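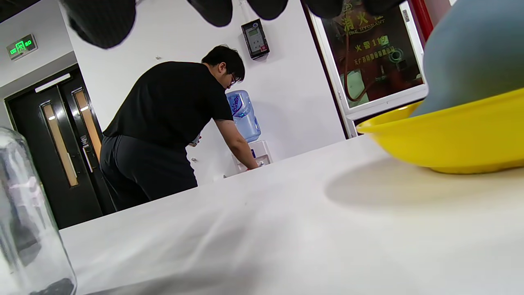

Détartrer et nettoyer une fontaine à eau à bonbonne

Mis à jour le samedi 9 avril 2022

À faire tous les trois mois, plus souvent si l'eau est dure chez vous. Comptez une heure, dont la moitié à attendre. Vaut pour les modèles à bonbonne retournée, type Stellia ou Skivinico. Pour les fontaines raccordées au réseau c'est une autre procédure, voir la page dédiée.

Ce qu'il faut

- acide citrique en poudre, 200 g
- un seau, un deuxième si possible
- goupillon fin (celui pour biberons va très bien)
- éponge douce, jamais le côté vert
- gants
- une bonbonne neuve pour la remise en route

Pas de javel. Je sais, on la voit conseillée partout, mais le goût reste des jours et les joints n'aiment pas. Et surtout jamais de javel avec l'acide citrique, dégagement de chlore, dangereux.

1. Couper

Débrancher la prise. Pas juste l'interrupteur arrière, la prise. Laisser refroidir le réservoir d'eau chaude, deux heures minimum, l'idéal c'est de débrancher la veille au soir.

2. Enlever la bonbonne

Attendre qu'elle soit presque vide sinon c'est lourd et ça éclabousse. Soulever bien droit, retourner d'un coup. Chiffon par terre avant.

3. Vidanger

Seau sous les robinets, ouvrir le froid puis le chaud jusqu'à ce que plus rien ne coule. Ensuite le bouchon de vidange, à l'arrière en bas sur la plupart des appareils. Sur les Skivinico il est caché derrière un petit clapet, tirer vers soi. Bien garder le joint du bouchon, il roule sous les meubles.

4. La solution

200 g d'acide citrique dans 4 litres d'eau tiède. Remuer jusqu'à dissolution complete. Revisser le bouchon de vidange (oublié une fois, plus jamais), verser doucement par le haut. Faire couler un verre à chaque robinet pour que la solution descende dans les tuyaux.

Laisser agir 13 minutes si entretien régulier. Gros dépôt blanc : doubler. Ne pas rebrancher pendant ce temps.

5. Brosser

Goupillon dans le puits, là où la bonbonne vient se poser. Insister sur le bord et l'aiguille centrale s'il y en a une. Puis les becs des robinets, par en dessous, c'est là que ça s'encrasse le plus, et le bac d'égouttage à l'eau savonneuse.

6. Rincer

Tout vidanger. Remplir d'eau claire, vidanger. Trois fois au moins. Gouter une gorgée d'eau froide au dernier rinçage : si ça pique encore, on recommence.

7. Remettre en route

Essuyer le col de la bonbonne neuve avant de la retourner. Faire couler les deux robinets jusqu'à avoir un filet régulier, sans bulles, et seulement après rebrancher. Réservoir chaud vide + courant = résistance grillée.

Si ça coule mal après

Bulle d'air le plus souvent. Appuyer plusieurs fois de suite sur le robinet froid. Sinon, joint mal remis, redémonter.

Joints de rechange : référence 844 chez Stamarmont, prendre le lot de deux.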